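Carkano to replace its solvent-based indoor paints with the Lavora water-based range

17 March 2023

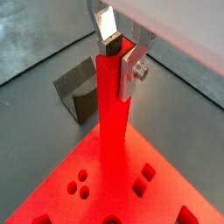

A red square post and base plate on a grey work surface.

Carkano, the maker of industrial paints for indoor fittings and equipment, today announces the full release of Lavora, a range of water-based topcoats in 532 standard colours. Lavora replaces the company's solvent-based indoor range, which will be withdrawn in stages as existing stock is used up. Orders for the new range are open to trade customers and to approved stockists.

Lavora is a one-part acrylic topcoat for use on primed steel, primed aluminium and sealed timber. It can be applied by spray, roller or brush. The recommended dry film thickness is 70 micrometres, reached in two coats by spray. Roller and brush application will normally need a third coat in the bright reds, oranges and yellows, where hiding power is lower than in the greys and blues. Coverage figures for each colour group are printed on the product data sheet.

Colour range

The 532 colours are arranged in families, and each carries a reference made up of a family letter and a number. References from the outgoing range have not been carried over. A cross-reference table shows the nearest Lavora colour for every colour in the outgoing range and states the measured difference between the two. Customers who are repairing or adding to existing work should order a sample card before placing a bulk order, as a small number of the older dark greens and browns have no close match.

Of the colours in the new range, 215 are offered in gloss, satin and matt. The remainder are offered in satin only. Other finishes can be made to order, subject to a minimum batch size.

The reds have been reformulated throughout. The previous reds used a pigment blend that gave a strong colour in a thin film but tended to darken when overcoated with clear lacquer. The new blend, developed with the pigment supplier Jamilel, holds its shade under lacquer and shows less variation from one batch to the next. It is slightly more yellow in artificial light than the blend it replaces. Specifiers who work to a fixed red should check a painted sample under the lighting of the finished room.

Testing

The range was tested at the Carkano laboratory in Ferreira. Painted panels were placed under filtered daylight lamps for 1000 hours and measured for change in colour and gloss at regular intervals. Further panels were tested for scratch resistance, resistance to common cleaning fluids and adhesion after repeated warming and cooling. A summary of the methods and results is given in the technical file, with the colours grouped by pigment type.

Panels in the matt finish marked more easily than the other finishes when rubbed with a dry cloth. Carkano advises against matt on handrails, door edges, counter fronts and other surfaces that are touched often. Satin is the suggested finish for general use.

Lavora is an indoor product. It has not been tested for use outdoors, under water or on surfaces that come into direct contact with food, and it should not be specified for those uses.

Eero Heinonen, technical director at Carkano, said: "Our customers asked for a water-based paint that their existing spray equipment could handle without new tips or pumps. That set the limits on thickness and drying time, and most of the development work was spent there. Drying is slower than with the solvent product in a cold or damp workshop. We have put the drying tables on the front page of the data sheet so that people can plan for it."

Drying and handling

At normal room temperature and moderate humidity, Lavora is touch dry within an hour and can be recoated the same day. Painted parts should be left overnight before stacking, with paper or foam between faces. Full hardness takes longer to develop than with the outgoing range, and parts should not be packed in sealed film during the first week.

The paint must be protected from frost in storage and in transit. Tins that have frozen should not be used, even where the contents look normal after stirring. Equipment is cleaned with water while the paint is wet. Dried paint can be removed with the cleaner listed on the data sheet. Wash water must be collected and handled in line with local rules and must not be poured into drains.

Lavora should not be mixed with solvent-based paints or thinners. It may be applied over sound, fully cured solvent-based coatings after cleaning and light sanding, and a test area is advised in every case.

Supply and changeover

Production moved to the new filling line at Ferreira in January. Satin colours are held in stock. Gloss and matt are made to order during the first months of supply and will be moved into stock according to demand.

The solvent-based whites, greys and blacks will be withdrawn first. The strong colours will follow once stockists have received their Lavora sample cards. Customers with long-running contracts that name a solvent-based product may ask for continued supply until the contract ends, and should send the contract reference and expected quantities to the sales office in writing.

Primers are not affected by the change. All current Carkano metal primers may be used beneath Lavora, except the fast-drying grey primer, which needs a longer wait before the topcoat is applied. The revised waiting time is given in the primer data sheet.

Sample cards, data sheets, safety data sheets and the cross-reference table are available from the Carkano sales office and from approved stockists. Painted panels can be supplied on request for a single colour and finish.

About Carkano

Carkano makes primers, topcoats and lacquers for indoor metalwork, shop fittings, display stands and light equipment. Its laboratory and filling plant are in Ferreira.

Press and technical enquiries: Eero Heinonen, Technical Director, Carkano, Ferreira.

ENDS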